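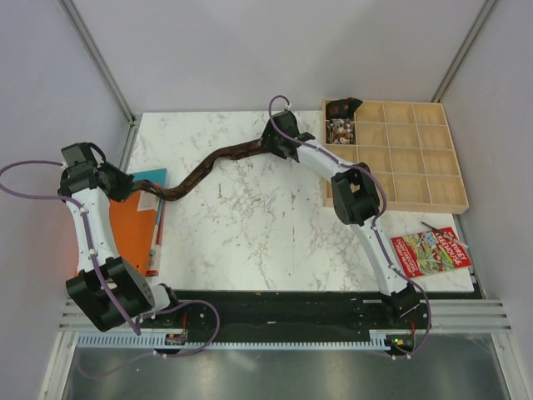 Twisting a scarf into a rope before putting it away saves less space than people on this list keep saying it does, and I would like us to stop recommending it as if somebody had proved it. I've done it for years out of habit. A twisted piece is narrow, I'll grant that, but it stays long, and it won't keep its shape without help. With the brown one pulled out lengthwise you get a low bend near one end and a straight run at the other, and the left end is looser than the rest even while it's being held. You also lose most of the pattern. Those reddish bands are down in the folds, and if I had four dark scarves in a drawer twisted up like that I'd be pulling out every one to find the right one.

So, to the message from last month, which I have finally read properly:

> Hi everyone, Garcia again from the Keldale end of town.
>
> After all the back and forth in April I redid my whole accessories
> drawer and I am a convert. Scarves, sashes, fabric belts, everything
> gets twisted from both ends until it's like rope, then coiled into
> one of the Cirmont divided trays. One per compartment. I used to have
> two drawers for this and now I have one!!
>
> The twist is the secret. It pushes all the air out, so it takes half
> the room, and it stops creases because there's no fold line. I timed
> myself and I can do 18 in the time it took me to fold the first few
> the old way. Everybody should try it before spending money on hangers.
>
> Also if anyone on the Stikthorpe side has spare trays I'll take them.

I'm glad the drawer works. I don't believe the reasons.

Pushes all the air out. A scarf isn't a sleeping bag. There may be some air between the layers, fine, but you'd get rid of the same air by folding it flat and laying your hand on it. Half the room compared to what? If the old drawer was scarves dropped in any which way, then anything at all would take half the room.

Stops creases. You trade one crease across the middle for a lot of little ones running at a slant the whole length. On a crinkly cotton that's no problem and might even look good. On anything smooth I'd want to see it come out after a couple of months before I told other people to do it. I did mine for a winter and had to iron the silk one, which I had never needed to do when it was folded over a bar.

Two drawers into one. Here I think the tray gets all the credit. Once each thing has its own compartment you stop piling, and you also notice what you own. My guess is a few scarves left the house that day and didn't get mentioned. (Garcia, correct me if I'm wrong, I'd like to know.)

And the timing. Folding the first few the old way while you're also emptying out a drawer and deciding where things go will always be slow. The later ones go faster whatever you do with them.

What I tried instead, for whatever it's worth, was laying each one flat on a hard surface, smoothing it out by hand, folding it lengthwise till it was the width of a compartment, and rolling from the plain end so the patterned end finishes on the outside. It takes longer than twisting. It does stay put. I got a whole drawer done between supper and 9 p.m., including a break to hunt for the lint roller, and I could tell every one apart the next morning without touching them.

The one thing I'd say against my own way is that thick wool doesn't like it. Roll a wool scarf tight enough for a small compartment and it pops up over the top and the drawer catches. Mine are on a hook now.

I'd also clear the surface first. I was folding on top of my desk things, and a long piece of fabric will drag a pen or a notepad along with it every time. I found a pencil rolled up in a sash a week later.
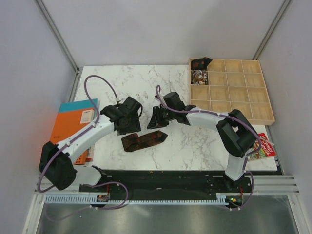 Does a belt-width strap need to be rolled at all, if the tray compartments are small?

It needs to be rolled or folded to fit, and for anything stiff I'd go with a loose roll and let it open out against the sides. If it's longer than the drawer is deep and you don't like curls in it, hang it up and use the compartment for something else.

That came to me off-list and I figured others were wondering. It's also my objection to the trays in general. They're handy, I have one, but the compartments are all the same size and nobody's belongings are. Before anyone orders more from Cirmont, measure the bulkiest thing you mean to put in there after it's rolled, and then measure the inside of the drawer with the drawer closed as far as it will go. Mine has a lip at the front that I'd forgotten and the first tray went back.

If somebody wants to do a fair comparison I'll gladly read it. Same scarves, same drawer, nothing given away in between, one lot twisted and one lot rolled, leave it until fall and then tell us what had to be ironed. Until then I'm keeping mine rolled and I'd rather the welcome page didn't say twisting is "the space saver." It was put up after one thread.

Garcia, I have a spare tray you can have. It's the shallow kind, so check first.

Aurora Azevedo
Stikthorpe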